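Winter Bicycle Check for Everyday Riders
Brirkstead Cycle Club, home workshop pages
Updated January 25, 2022

I love this checklist. I know that's an odd thing to say about a checklist, but winter riding is my favorite riding of the year, and going over the bike at the kitchen table with the heat on is a big part of it! Print it, scribble on it, spill chain oil on it. Items are marked OK, WATCH or STOP. A STOP means the bike stays home until it's fixed. My own comments are in after each group, from my commuter, a steel Sison with 51 spokes' worth of opinions between its two wheels (yes, an odd number, one is missing at the moment, see below).

TIRES AND WHEELS

[ ] Tires pumped to the pressure you use in winter, within the range on the sidewall
[ ] No cuts deep enough to show the casing
[ ] Tread clear of glass and grit
[ ] Wheels spin without rubbing
[ ] Spokes all present, none loose
[ ] Axle nuts or quick releases tight

Comment: STOP on the spokes, rear wheel. I heard it ping on the cobbles coming down into Kustthorpe and hoped it was a stone. It was a spoke. The wheel has a wobble you can see from across the room, and I'll replace it before I ride again. Front wheel is OK and runs beautifully straight. Tires are WATCH. I dug a sliver of glass out of the rear with a toothpick, and the hole it left is shallow, so I've put a dab of nail polish beside it and will look again next time.

If you've never squeezed your spokes in pairs all the way around, try it tonight. A loose one gives itself away at once, and it's such a satisfying way to get to know a wheel.

BRAKES

[ ] Levers stop well short of the handlebar
[ ] Pads have groove left and sit square on the rim
[ ] Rims wiped clean, both sides
[ ] Cables not frayed at the ends
[ ] Levers spring back when released

Comment: All OK except the pads, WATCH. Winter road dirt eats pads at a terrific rate, and mine went on fresh in the fall. The grooves are still there but getting shallow. While you're down there, look at the pad faces for little bright flecks of metal and pick them out. They scratch the rim and make that awful grinding noise on the long hill.

A sticky lever in cold weather is nearly always water in the cable housing. Pull the cable free, dry it, run a little light oil down it and put it back. Do both brakes while you have the tools out.

CHAIN AND GEARS

[ ] Chain wiped and oiled, extra wiped off
[ ] No stiff links when you turn the pedals backward
[ ] Shifts to every gear
[ ] No rust on the cassette beyond a light bloom

Comment: OK all the way down, which made my evening. I switched to the thick wet-weather oil this winter and I'm a complete convert. It does get filthy, so keep a rag just for the chain. The old oil lasted me one wet ride, and this goes a good long stretch between wipes.

LIGHTS AND REFLECTORS

[ ] Front light charged and pointed at the road
[ ] Rear light charged and not hidden by a bag or coat
[ ] Spare light on the bike
[ ] Reflectors clean
[ ] Brackets tight

Comment: Rear light WATCH. It's rated for 31 hours on flash, but cold takes a bite out of any battery, so mine goes on the charger long before that. Please stand behind your bike in the dark with your usual bag on it. I did this with my big pannier and the rear light had vanished behind the flap! Moved it up to the seatpost, problem solved.

CLOTHING AND HANDS

[ ] Gloves dry before you set out
[ ] No holes at the fingertips
[ ] Cuffs reach inside the jacket sleeve
[ ] You can work both brake levers and the bell with gloves on
[ ] Helmet straps snug over whatever hat you wear
[ ] Pant leg clear of the chain

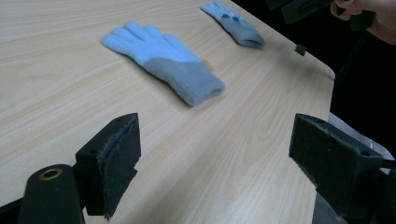
Knitted gloves, laid on the table for the glove check.

Comment: OK. I'm very fond of a knitted glove for short, dry trips. You can feel the lever properly and still dig out your keys. Wind goes right through wool or anything like it, though, so for the open road to Oltamham I put a thin shell over the top. Try the pair together while holding the bars, and squeeze both brakes hard a few times. If the shell slides on the knit, go up to a shell with a wrist strap.

Check the cuffs with your arms stretched forward as if you were riding. Sleeves creep up, and a bare strip of wrist will ruin a good morning.

FRAME, BARS AND SEAT

[ ] Bars don't twist when you hold the front wheel between your knees
[ ] No play in the headset when you rock the bike with the front brake on
[ ] Seat clamp tight, seatpost greased
[ ] Fenders and rack bolts tight
[ ] Welds wiped and looked over for cracks

Comment: OK, though I did find a rack bolt I could turn with my fingers. Give every bolt a turn, even the ones you're sure of. The greased seatpost matters more than it sounds, as salt water will glue a post into a frame by March and then you'll be hanging off it with a hammer, as I once was.

AFTER EACH SALTY RIDE

[ ] Rinse with a bucket, no pressure hose
[ ] Bounce the bike to shake the water off
[ ] Wipe the chain, then oil it
[ ] Hang gloves and hat up to dry

Open items on my bike: rear spoke (STOP), rear tire cut, brake pads, rear light battery. The spoke is on order and I can't wait to get back out there.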